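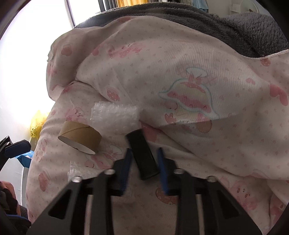
Pads and pickups, Wednesday, October 30, 2019

Second day with the hand-held grippers and I'm finally getting a feel for them. Main job was the dark blue pads (the Vanedura ones) against the old Grasetti set, on soft ground this time. Everything behaves on a bench. Put a small black cylinder on a blanket and it all goes a bit wobbly!

Did 48 pickups with the blue pads and dropped 17, nearly all when I came in too steep and pushed the thing down into the cloth. Coming in lower helped a lot. I like the narrow tips — they get in beside a small part without dragging half the blanket along. The Grasetti pads are blunter and I was forever pinching fabric.

The cardboard tube is next. It wants a gentler squeeze than the cylinder, so I'll do it as its own batch. Bubble wrap and the crinkly clear plastic after that, and I'm expecting trouble from both (see-through stuff on a pink print, the tracking will love that).

Screws on the linkage: checked at the start, need checking again at 500 cycles. Dalsgaard's sheet says hand tight only, please don't lean on them.

Still to do
Rerun the 17 drops at the lower angle
Left-hand gripper, same cylinder, same pads
Ask Zillthorpe for a spare pair of pads, 29 mm if they have them
Turn exposure down a notch, the window is blowing out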